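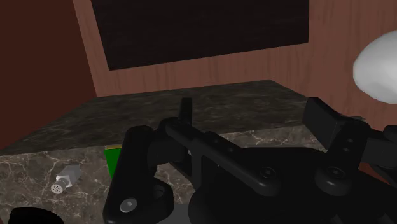 Home | Modules | Handouts | Timetable | Contact

Household Equipment and Upkeep
Handout 6: Descaling kettles and small water heaters
Tutor: Wakana Hamada

Welcome back, everyone. Last week we finished with washing machine seals, and I promised something gentler this time, so we are going to spend the session on limescale. It is a homely sort of subject, I know, but it comes up in nearly every house with hard water, and those of you who brought questions about your own kettles will (I hope) find most of them answered somewhere in these notes.

What scale is

Hard water carries dissolved calcium and magnesium picked up from chalk and limestone. When the water is heated, part of that comes out as a chalky solid and settles on the hottest surface it can find, usually the element or the base plate. It isn't harmful to drink, though it does make an unpleasant film on tea. The trouble is that it slows the passage of heat into the water, and in a small under-sink heater it can flake off and block the outlet.

Choosing a descaler

We shall use citric acid in the workshop. It has very little smell, it rinses away nicely and it keeps for ages in a dry jar. White vinegar will do the job too, but some people find the smell hangs about for days. Please read the maker's booklet before using either one – a few appliances have coatings or seals that acid will spoil, and the booklet will normally say so.

Never mix a descaler with bleach or with any other cleaner. I say this every year and I shall go on saying it.

Method for a kettle

1. Unplug the kettle and let it cool. Empty it.
2. Half fill with fresh water, boil, then unplug again.
3. Add the citric acid slowly, a spoonful at a time, as it will fizz. Follow the amount on the packet.
4. Leave to stand for 24 minutes with the lid open.
5. Pour away, wipe the inside with a soft cloth and rinse well.
6. Boil one full kettle of clean water and throw that away before making a drink.

If there is still a crust at the bottom, go round again. Please don't scrape at it with a knife!

Small water heaters

We will only look at these on the bench, with the Fukuda unit that Shigeru Higuchi has kindly drained and opened for us. At home, anything that means taking the cover off a fixed heater is a job for a qualified person.

Before next time

Look inside your own kettle and make a note of where the scale sits thickest, and whether it is powdery or hard. Bring your notes along – we will compare them over a cup of tea.

Related handouts
Handout 5: Washing machine seals and drawers
Handout 7: Tap washers and aerators
Handout 8: Fridge drains and door gaskets
Reading list (updated February)

Questions about this module: see the Contact page | Back to top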